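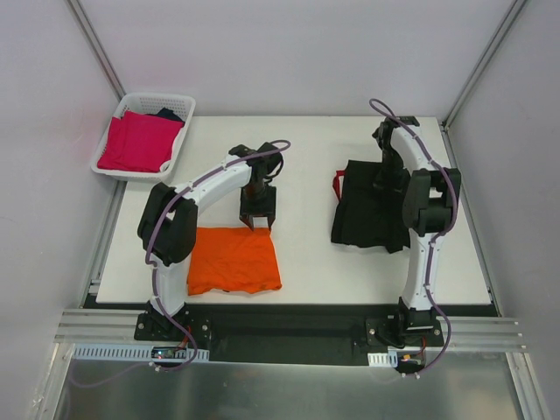 Housekeeping and Its Accounts
Handout 4: Who does the wash, and how would we know?

Notes by Nikola Matić. Read before section, bring a pen, and bring the diary sheet even if it embarrasses you.

Where we left off

Last time we read the opening chapters of the Hidness household survey and agreed, with some grumbling, that "housework" is a hard word to pin down. Half the room wanted to include worrying. The other half wanted to know how you would time it. Both halves are in good company, and the argument has been going on longer than any of us has been folding towels.

The problem with asking

The simplest way to find out who does the laundry is to ask people. The Hidness team did this in June, going door to door in Brinden, and put the question to both adults in each two-adult home. Each was asked what share of the laundry they did themselves. Add the two answers together and you should get 100 percent. In most homes the total was well above that. One couple, whom I think of fondly, reported 85 percent and 63 percent. Either they owned the cleanest shirts in Brinden or something was off with the question.

There are a few ways to read this. People remember their own work better than other people's, having been there for it. They also mean different things by the word. To one person, laundry is putting a load in. To another it starts with finding the socks and ends when the drawer closes, with a good deal of walking up and down stairs between. Ghoneim calls these the short chore and the long chore, and you will need both terms for the paper.

Note that the short chore is easy to count and the long one is a mess. Surveys like things that are easy to count.

Diaries

The usual fix is a time diary. You write down what you did in each block of the day, and someone else decides later what to call it. Diaries cut down on bragging. They bring in troubles of their own:

- People fill them in at bedtime, all at once, from memory.
- Waiting for the machine to finish goes down as "watching TV." Is it?
- The person with the most to do has the least time to write it down.
- A diary makes you behave. I kept one for a week and have never ironed so much.

Jesau, working with roughly 2000 diary pages, tried to solve the waiting problem by adding a second column for "also doing." It helped a lot. It also made the form so long that plenty of people gave up partway down the first page, and we know very little about how they spend their time except that they don't spend it on forms.

What machines changed, maybe

The old story is that the washing machine gave people their afternoons back. The less cheerful story is that it raised the standard. When washing a shirt takes a morning, you wear the shirt again. When it takes a button, you don't. Fewer hours per load, more loads. Ghoneim takes the second view and is rather stern about it. I would ask you to hold off on picking a side until you have read the appendix, where the numbers are thinner than the prose.

For section

Come ready to talk about these:

Where does the long chore start in your own home, and who would disagree with you?

If two people's shares add up to more than the whole, whose answer do you adjust, and on what grounds? "The roommate's" is a popular reply and will not get credit.

Would you count folding done during a phone call as folding, as a phone call, or as both?

Diary sheets are due 26 October 2019, in the box outside my office. Blank blocks are fine. Suspiciously tidy ones will be read aloud.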